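4.2 Deposits and missed bookings

The booking records cover 2,764 reservations at two restaurants, Zurik and Kuken, both of which began asking for a card deposit in December. Before the change, 126 parties failed to arrive and did not call. Most of these were tables of two booked for Saturday. Larger groups missed less often, but each empty table cost more in prepared food and staff hours.

After the deposit came in, cancellations rose and missed bookings fell. Managers preferred this trade – a table canceled by noon can usually be sold again. At Kuken the waiting list filled over 80 of the released tables. Zurik kept no waiting list, so we cannot say how many of its tables were resold.

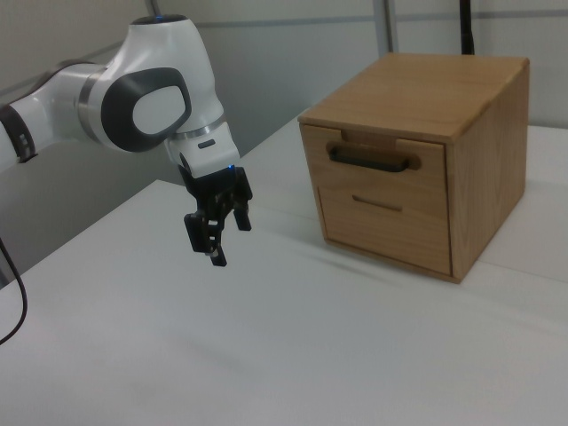 Staffing was the other cost we asked managers about. Both restaurants set the kitchen schedule from the booking count at 3 p.m., and neither changed it when guests failed to appear. Pouran Soltani's earlier interviews found the same habit in smaller places. Equipment does not alter the problem much. An arm with a two-fingered gripper, like the white one in Figure 3, would be a fixed cost on a quiet night as well as a full one, and we leave such costs out of the estimates in Section 5.

Figure 3. Robotic arm and black gripper over a white tabletop.

Last updated: December

Comments (2)

Dedov: Did you separate phone bookings from online ones? Ours behave very differently.

S. Hashemi: We did, see the appendix. Phone bookings were 1,124 of the total.

Contact the authors | © Nguyen-Tran Working Papers | Back to top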